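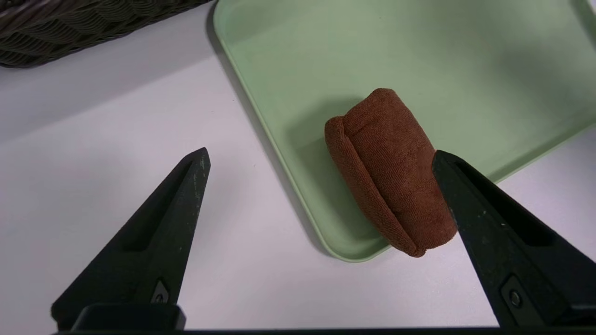 Rolling hand towels for a basket or tray

Small towels take up less room rolled than stacked, and you can pull one out without bringing the rest of the pile with it. The method below suits anything from a face cloth up to an ordinary hand towel. Bath sheets are better folded in thirds and kept on a shelf.

Start with towels that are dry all the way through. The hem is the last part to dry, so feel along it. A towel put away with a damp hem will smell within a few days and make its neighbours smell too. In winter I leave mine on the airer overnight and do the rolling after breakfast.

To roll

Lay the towel flat, with the care label facing up. Smooth it from the middle outwards with the side of your hand. Fold one long side in by a third, then bring the other long side over it. Roll from the label end, firmly for the first couple of turns and then more gently. Tuck the last edge underneath.

If the roll keeps springing open, the first turns were too slack. Thick towels do this more than thin ones. You can fold the towel in half across the width before rolling, which gives a shorter, fatter bundle that stays shut under its own weight.

A tray is useful while you work. It keeps the finished rolls off the table and you can carry the whole lot to the bathroom in one trip. Plastic is best, as it wipes clean. Avoid anything with a very high rim or you will be fishing the rolls out again.

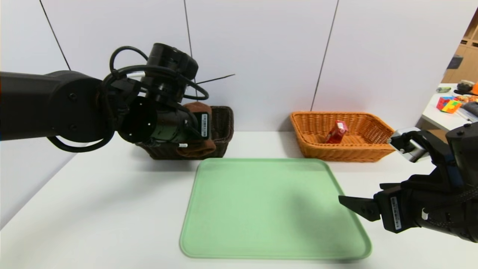 Brown towel at the dark wicker basket, with the tray in front and a second, shallow basket alongside.

Choosing the basket

Deep baskets are good for towels and poor for small things, which sink to the bottom and stay there. Keep a shallow one next to it for cartons, sachets, soap and so on. Two baskets in different colours are easier to tell apart when somebody else is putting the shopping away.

Check the inside of any wicker before it goes near terry cloth. One loose end of cane will pull a loop, and then the loop catches on everything. Snip ends off close with nail scissors, or line the basket with an old pillowcase. If a loop has already pulled, cut it level with the pile. Do not tug it.

Stand the rolls on end if the basket is deep enough. Otherwise lay them on their sides, folded edge down. Do not pack them in tight - towelling needs a bit of air. Clean ones go in at the back and you use from the front.

Cleaning wicker

Once a month, empty the basket and turn it upside down over newspaper. Tap the base, then go over the weave with a dry paintbrush. For marks, use 500 ml of warm water with a small squirt of washing-up liquid and a well wrung cloth. Wipe along the strands, never across. Let it dry away from the radiator, as strong heat makes cane brittle.

Washing the towels

Wash dark towels on their own the first 2 times, as browns and reds can shed colour. Leave out the fabric softener, which coats the loops and stops them taking up water. Shake each towel hard before hanging it up. If they have gone stiff, ten minutes in the dryer on low will loosen them, or rub the towel against itself for a minute before you roll it.

More in this section: drying clothes indoors, storing bed linen, getting candle wax out of a tablecloth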